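Commercial Leasing Basics, Session 2: Asking Rent, Effective Rent and What the Tenant Pays
Instructor: Eluned Jarman

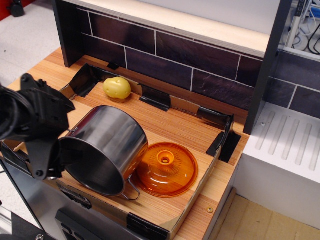 What is the difference between asking rent and effective rent?

Asking rent is the figure the landlord advertises, usually in dollars per square foot per year. Effective rent is what the landlord collects on average over the whole lease once free months and other concessions are taken out.

Bring a calculator to class. The numbers below are simple, but you will be asked to change the inputs and run them again.

1. Rentable and usable area

Usable area is the space inside the tenant's own walls. Rentable area adds a share of the lobby, corridors, restrooms and mechanical rooms. Rent is nearly always quoted on rentable area. The gap between the two is called the loss factor or the load factor, depending on how it is calculated, and the two terms are not interchangeable. Loss factor is a percentage of rentable area. Load factor is a percentage added to usable area. Check which one a listing uses before you compare buildings.

2. Worked case: Rindwood

Potix is a small design firm looking at a suite in the Rindwood building. The suite is 2,000 rentable square feet and the asking rent is $42 per square foot.

Annual rent: 2,000 x $42 = $84,000
Monthly rent: $84,000 / 12 = $7,000

The landlord offers a two-year lease with two months free.

Total face rent: $168,000
Less free rent: $14,000
Total collected: $154,000
Effective annual rent: $77,000, or $38.50 per square foot

The published rent stays at $42. Landlords often prefer free months to a lower face rent — lenders and appraisers look at the rent roll, and later renewals tend to start from the face figure.

3. Who pays the operating costs

Under a gross lease the rent covers most building expenses. Under a net lease the tenant pays some or all of the taxes, insurance and maintenance on top of base rent. A modified gross lease sits between them, commonly with a base year: the landlord absorbs costs at the base-year level and the tenant pays a share of any increase.

The tenant's share is its rentable area divided by the rentable area of the building. Read the definition in the lease. Some leases leave vacant space out of the denominator, and that raises everybody's share.

4. Improvement allowances

An allowance is money from the landlord toward building out the space. In the Gusdale reading, the tenant, D'Souza, accepts a higher rent in return for a larger allowance. Work out the cost of that trade over the full term before class. Ignore interest for now. Nithin Amin will cover discounting in his section, and we will come back to Gusdale after that.

For next time

Redo the Rindwood case with one free month, then with a three-year term and two free months. Show the effective rent per square foot each time. Written answers go in the box outside Room 312. The January problem sets are there too if you have not picked yours up.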